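Dritano's Catalog Draws New Listeners After Katayama Reissue

The recorded catalog of the Skundavport group Dritano has returned to wide circulation following the reissue of its second album, Dirndale, by the Katayama label in January. The label reports that orders for the vinyl edition passed the initial pressing before the record reached stores, and that a further pressing has been approved.

Dirndale was first released in an edition of 2487 copies and had been out of print for most of the years since. Used copies changed hands at high prices, and several unlicensed transfers circulated online. The new edition was prepared from the original studio tapes, which had been held in storage by the family of the group's first manager. It restores two songs that were left off the original record for reasons of running time.

The first of these, "Harbor Tax," is now the most played song in the group's catalog on streaming services, according to the label. The second, a slow instrumental without a title, has been placed at the close of the fourth side. Lyrics and session notes are printed in the accompanying booklet.

Katayama has set the second pressing at 4000 copies, all on black vinyl. A separate set of 50 test pressings, signed by the members of the group, will be sold by lottery through the label's mailing list. Entries are limited to one per household. The label stated that no further signed copies will be issued.

Yuzuki Onishi, who wrote most of the material on Dirndale and sang on all but one of its songs, welcomed the response in a written statement.

"We made this record in a small room with borrowed microphones, and for a long time it was difficult to find," Onishi said. "I am grateful to the people who kept playing it, and to those who are hearing it for the first time. The new edition sounds closer to what we heard in the room than the old one did."

Onishi added that the group has no plans to record new material at present, but did not rule out further archive releases. The label confirmed that it holds the rights to the group's first album and to a number of radio sessions. No schedule has been set for either.

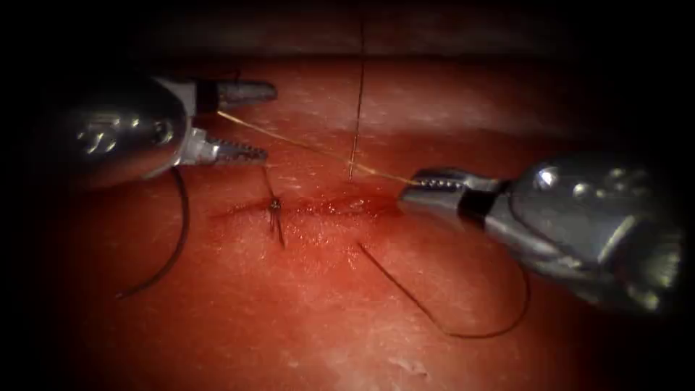
Robotic surgical instruments at an incision in pink-red, tissue-like material.

The group will mark the reissue with a single concert at the Skundavport Assembly Rooms, where it played its last public performance before disbanding. Doors will open at 7 p.m., and the program will consist of Dirndale performed in full, followed by a selection of earlier songs. All three original members are expected to appear, joined by a string quartet drawn from the city's music school.

Tickets for the concert will be offered first to subscribers to the label's mailing list, with the remaining seats released to the general public the following morning. The hall's balcony will be closed for repairs, and the capacity has been reduced accordingly. A recording will be made for the group's archive, although Katayama stated that no decision has been taken on its release.

The reissue of Dirndale is available as a double vinyl set, on compact disc and as a download. Buyers of the vinyl set receive the download at no added cost. Stores that did not receive their full allocation from the first pressing will be supplied before new orders are filled.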